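How to prepare a robot arm demonstration for an open day

This guide is for small workshops, school clubs and service teams who want to show a robot arm to visitors. We at Goniment have prepared the open day in our building at Gronow for several years, and the instructions below are the ones we give to new colleagues. They were last revised on June 14, 2022, after the summer visit. I assume that your arm is already mounted and that you can start and stop it without the manual.

What you need

A table with free space on at least three sides
One robot arm with a two-finger gripper
A camera at the wrist and a screen which visitors can see from the second row
A small set of everyday objects
Tape for the floor and for the table
One person to operate and one person to talk

Please do not try to operate and talk at the same time. I did it in my first year and I was bad at both.

Step 1. Choose a task that can be explained in one sentence

Visitors arrive in the middle of things and leave in the middle of things. If your task needs an introduction, most of them will miss it. "The robot picks up the bottle and puts it in the tray" is a good task. "The robot sorts the parts by tolerance" is a good task for the factory, but on an open day people see only an arm that moves grey things.

We take objects from the home and the pharmacy. Everybody has held a pill bottle, and everybody knows that it rolls away when it lies on its side. So they understand at once why this is more difficult than picking up a box. Older visitors especially stay longer at such a table, and they ask very practical questions, for example if the arm can also open the cap. Ours cannot, and we say so.

Fill the bottle with something harmless that has the right size and makes a sound. Sugar tablets are good. Never bring real medicine to a public table, also not old medicine.

Step 2. Prepare the table

Clear the table completely and then put back only what the task needs. Wipe the surface. Dust is not a problem for the arm, but it looks poor on the big screen.

Put two small marks of tape at the limits of the area where objects may lie. The operator can see them, and visitors who are allowed to place an object can see them too. Do not use shiny tape. We had a silver one and it made a bright spot in the camera picture each time the wrist turned.

Check the grain and the colour of your table against the objects. A pale object on a pale table is difficult to see on the screen. Transparent plastic is difficult too, so choose a bottle with coloured walls and a cap in another colour.

Step 3. Mark the floor

Stretch the arm out fully in each direction and mark the floor outside this line, with one more step of distance. Children will stand exactly on the tape, so put it where you want their feet to be, and their hands will still be in front of it.

The stop button belongs on the side of the person who talks. The operator has a second one. Press both of them before the doors open and check that the arm really stops.

Step 4. Set the speed

Slow is better. We run at the lowest of our 4 speed settings when visitors are in the room. At this speed one pick takes longer, but people can follow the fingers with their eyes and they have time to guess if it will succeed. This guessing is the best part of the whole visit. At the October open day we tried a faster setting for one group, and they clapped, but they asked almost nothing afterwards.

Step 5. Show the camera picture next to the real arm

Many visitors believe that the robot sees the table as they do. When they look at the screen, they notice how close everything is and how much of the picture the fingers cover. Place the screen beside the arm - not behind the audience, as we found it at Hondent when we went there for a visit. There the guests had to turn their heads all the time, and after a few minutes they watched only one of the two.

If the picture is blurred while the arm moves, leave it so. You may mention it, and you may let the arm stop above the object so that people can compare. It is an easy way to explain why the arm slows down before it closes the fingers.

Step 6. Practise the failed pick

The bottle will slip at some moment. Agree before what the operator does then. Our rule is this: the arm goes back up, the talker says what has happened in simple words, and the operator tries again from the same place. Do not correct the object by hand between two tries. The visitors see it, and they think that the rest was also helped a little.

After three failed tries in a row, change the object. Keep a soft one ready, such as a folded sock or a sponge, because it forgives a wrong angle.

Step 7. Let a visitor take part

With the arm in its rest position and stopped, invite one person to lay the bottle down in any direction between the marks. Then the person goes back behind the tape, and the operator releases the stop. Always in this order, and say it aloud each time, even if it becomes boring for you.

A bottle laid diagonally to the gripper gives the nicest question. Ask the group how the wrist must turn before the fingers can close around the body. Some show it with their own hand, and then you can see that they have understood.

Step 8. Keep the groups small

We take 8 people for each round. With more, the last row sees only the screen. Use a list at the door and hand out times, so that people can look at other rooms while they wait. Our list programme is Iretent, but paper does the same job.

After the last group

Move the arm to its rest position, switch it off and write down which objects caused trouble. Do it the same evening, because the next day you remember only the funny ones. Take the tape off the table too, the glue becomes hard when it stays.

If you have place for only one object in your first demonstration, I would take the pill bottle on its side. Try it a few times from both directions before the visitors come, and look at the finger tips on the screen each time you go down. 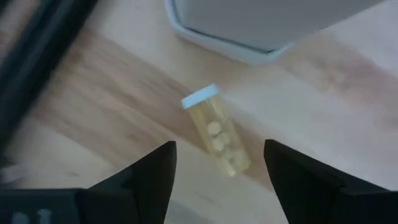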